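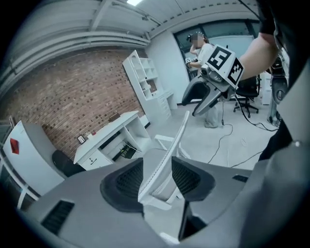
Fiona Guthrie: still broken on my end. Track 2 of the Sturkow EP plays the Manninen single instead. Title's right, cover art's right, wrong song comes out. Tried phone and laptop, same thing both times.

Status: open
Queue: Clerbridge catalog / audio mismatch

Jordan Ashworth, 9:40 am
Confirmed. Stream and download both wrong. Looks like both files went up with the same recording code, so the store treats them as one song. Whoever got ingested last wins. Checking the label sheet now.

Jordan Ashworth, 10:15 am
Yep, code is duplicated in the sheet. Row got copied down and never edited. Manninen is the rightful owner, their single was out in October. Sturkow needs a new one.

Tekle Tamiru, 10:22 am
I do the sheets for the label, so that's me, sorry. New code coming. Please dont take the EP down, we've got 300 preorders on the vinyl and the download cards all point at this page.

Jordan Ashworth
Not taking it down. Will hide track 2 only. Play count on it is roughly 2,000 but no way to tell which band those belong to until finance splits it. Separate ticket for that pls.

Fiona Guthrie
So do I need to buy it again or what. I paid for the Sturkow song. The Manninen one is fine, kind of like it, but it's not what I paid for

Jordan Ashworth
No. Same purchase, just redownload once it's fixed. I'll post here.

Tekle Tamiru, 1:05 pm
New code sent, WAV re-uploaded. It's the master with the long organ intro, 24 bit. Ignore the earlier one in the folder, that's the rough mix.

Jordan Ashworth, 1:50 pm
Got it. Reingested, cache cleared. Web player good. App still serving the old file, prob needs the overnight refresh. Didn't touch anything on the Manninen side.

Jordan Ashworth, 8:10 am
App is good now. Track 2 unhidden. Organ intro is there, no clipping at the start. Fiona can you redownload and check? Delete the old copy first or the app will keep playing it.

Fiona Guthrie, 8:34 am
Works. Right song. Lyrics tab is still showing the Manninen words tho

Jordan Ashworth
Ugh ok. Lyrics come in on a seperate feed. Moving that to a new ticket, leaving this one open til it's linked.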